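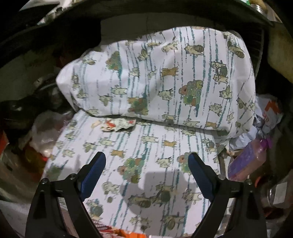 Dalal Smadi has spent more of the past year thinking about trash than she ever expected to, and she will happily tell you so over two cups of tea and most of a plate of cookies. She leads a small research group at Grorkidham that teaches robots to pick up soft, floppy, awkward things, and when I visited she had just finished the part of the work she calls "the long winter," a stretch of data gathering that began in February and went on well past the point where anyone found it charming.

The idea is simple enough to explain to a neighbor, and she has done so many times. A person holds a gripper in one hand, with a camera fixed to it, and goes about an ordinary chore. The recordings are then used to train an arm that has never seen the room. "You learn so much from how a person comes in toward a thing," Smadi says. "Where they slow down, how wide they open the fingers, whether they go for the middle or an edge. We used to throw the approach away and keep only the grasp. I could kick myself!"

That change is really the heart of the result. The group collected 1026 recordings and trained two versions of the same model, one on the closing of the fingers alone and one on everything leading up to it. Both were then given 200 tries at lifting a single item out of a full bin. The first managed 19 clean lifts. The second managed 150, and Smadi still sounds a bit astonished when she says it — she made Tsutomu Koyama, who runs the tests, repeat the whole set before she would let him put it on a slide.

Koyama took this well. "I would have repeated it anyway," he told me. He is the one who insisted on bins in the first place, and on leaving them as messy as bins are. Bottles and stiff packaging, he says, are fairly kind to a robot, while plastic bags and cloth are not. Cloth with a busy print is worse again. One of his favorite test items is a bundle of white fabric covered in teal stripes and little cartoon cats, and the early model had a terrible time with it. "There are so many small edges in the print," he says. "It would pick out a cat and try to grasp the cat. You cannot pick up a drawing of a cat."

I asked what the newer model does with it, and he said that it tends to look for a fold, much as a person would, and keeps the fingers spread until quite late. The failures that remain are mostly a matter of getting two things at once, or of a light wrapper coming along for the ride.

Oliwia Tokarz, who did a good share of the recording, remembers the work mainly through her wrist. She got into the habit of switching hands after lunch, and those left-handed recordings were nearly left out of the training set. Smadi is glad they stayed in, though she admits the group has not yet checked how much they helped.

That check comes next, along with a trial of different finger pads. Smadi would also like to try laundry, which she thinks of as a well-behaved cousin of trash, and Koyama would like to stay with bins a while longer. They were still discussing it, very politely, when I went to find my coat.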